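**Thread: Oil finish vs. film finish on a work table, long-term wear**

**grainline_tk** wrote:

I have a solid wood table top in a shared work area and need to settle on a finish before June. The top currently has a penetrating oil on it (Tusel hard oil, 2 coats, rubbed out with a gray pad). It gets wiped down every day with a damp cloth and sees metal tools, coffee, and the occasional spill of dish soap.

After 8 months the surface is dull in the working area and slightly raised along the grain. Water no longer beads. The back third of the top, where things are stored and seldom moved, looks the same as it did when I finished it.

Options I am considering:

1. Sand to 180, reapply the same oil, accept a recoat schedule.
2. Sand back further and switch to a waterborne polyurethane.
3. Hardwax over the existing oil.

I would like to hear from people who have kept one of these in service for several years. Product data sheets I can read on my own.

---

**mill_file** wrote:

Option 1. Two coats is thin for a working surface. I put four on mine: the first flooded and wiped after 30 minutes, the rest very thin, with a full day between each. The raised grain is from the damp wiping, and it will keep happening until the pores are filled properly. Wet the top once on purpose, let it dry overnight, knock the fuzz down with 220, then oil.

Also check what is in the cleaning water. Alkaline cleaner strips oil finishes faster than abrasion does.

---

**dovetail_resaw** wrote:

Disagree with the above. Oil on a shared table is a maintenance commitment that people make in the first week and drop by the third month. Waterborne poly, three coats, satin. I have had Illitz two-part on a bench for six years, with no recoat. It has scratches, but the scratches have not gone through to wood.

---

**mill_file** wrote:

Six years on a bench used by one person is a different load. When poly fails on a shared top, it fails at an edge, water gets under it, and you have a white patch that cannot be repaired locally. You strip the whole top. With oil you sand the bad area and feather it in before lunch.

---

**dovetail_resaw** wrote:

You can scuff and recoat poly without stripping it if you do it before it wears through. The white patch is what you get if you wait. I agree that edges are the weak point. Ease them to at least a 1/16 in. radius before finishing. A sharp arris will not hold any film.

---

**Nandi Mofokeng** wrote:

I maintain several tops of this type, and I think the edge deserves more attention than the field. Most of the damage I repair starts at the front edge, where sleeves, belts, and chair arms rub. The field can look acceptable while the edge is down to raw wood. Once the edge is raw it takes in water at the end grain, and the ends of the boards start to move.

On one of ours the front edge has a clear panel over it. The finish on that top is oil. I have stopped arguing about oil versus poly for the field and simply protect the edge.
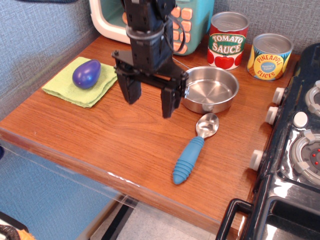 *Front edge with the clear panel. There is a white scuff near the middle of the edge.*

The drawback is trapped moisture. If water gets behind a panel it stays there, so I would leave the joint open at the bottom and avoid running silicone along the top. Fasten through slotted holes if the grain runs in a direction that will push against the screws.

---

**grainline_tk** wrote:

Thanks. What thickness would you use for a panel on a new install, and does the edge need the same number of coats if it is going to be covered?

---

**Nandi Mofokeng** wrote:

1/8 in. is enough for a straight run. Thinner sheet bows between fasteners. Finish the edge exactly as you finish the field, before the panel goes on. A covered edge with less finish than the face will take up moisture at a different rate, and you may see cupping near the front board. Finish the underside too, at least one coat.

Clean the plastic with plain water and a soft cloth. Alcohol can craze acrylic, especially around drilled holes.

---

**planerstop** wrote:

I would not put plastic on a wood table. It scratches more readily than the finish it is supposed to protect, and replacement sheet costs more than a can of oil. A solid hardwood lipping glued to the front does the same job and can be planed back when it gets ugly.

---

**dovetail_resaw** wrote:

Lipping is fine if the grain runs parallel to it. Across the ends of a solid top it will fight seasonal movement and crack the glue line. For the front edge of a table with the boards running side to side, planerstop is right and it is probably the best long-term answer. It is also a day of work, and the top has to come off.

---

**grainline_tk** wrote:

Boards run side to side, 1 3/8 in. thick, so lipping is possible. Removing the top is a problem. It is fixed from below with figure-8 fasteners, and two of them are behind a cabinet I cannot move.

On hardwax: is anyone using it over an oil that has already cured? The Tamura tech sheet says to apply to bare wood only, but the retailer told me it was fine.

---

**mill_file** wrote:

Follow the sheet. Hardwax over cured oil goes on patchy because the pores are already partly sealed. Some areas absorb, some stay tacky. I tried it on a shelf, and it was still soft after two weeks. Sand to 150, vacuum, then apply. Do not go finer than 150 or it will not take.

---

**planerstop** wrote:

I went over cured oil with Tamura and it hardened normally in three days. The oil underneath was several years old and I had washed the shelf with mineral spirits first. Age of the base coat probably matters more than the sheet admits.

---

**mill_file** wrote:

Or your old oil had mostly worn off, in which case you applied it to bare wood, as the sheet says.

---

**planerstop** wrote:

Possible. I did not test it.

---

**Nandi Mofokeng** wrote:

A drop test would tell you. Put a teaspoon of water in five places and time how long each takes to darken the wood. Under a minute means the oil is gone there. Several minutes means there is still enough to interfere. Do this before sanding and mark the results with chalk. On most shared tops the front and back read very differently, and you will need to sand the back harder than you expect.

---

**quartersawn_j** wrote:

Adding one note on cleaning, as the first post mentions dish soap. We switched to Likiteck neutral cleaner at the dilution on the label and the recoat interval on our oiled tops got noticeably longer. Same oil, same users. I also took away the scouring sponges. I can't say which of the two changes did it.

---

**grainline_tk** wrote:

Ran the drop test. Front two positions darkened in under 40 seconds. Middle took three minutes. Both back positions were still beaded when I gave up at ten.

Plan: raise the grain, sand the full top to 150, four thin coats of the same oil on face, edge, and underside where I can reach it. Clear panel on the front edge with slotted holes and an open bottom joint. Neutral cleaner, no sponges. Lipping stays on the list for whenever the cabinet gets moved.

---

**dovetail_resaw** wrote:

You will be recoating it by winter. Still a reasonable plan. Thread views are at 3,933, so evidently other people have dull tables too. Post the drop test numbers again when the new coats have had a few months of use.

---

**grainline_tk** wrote:

Will do. Same five positions, same teaspoon.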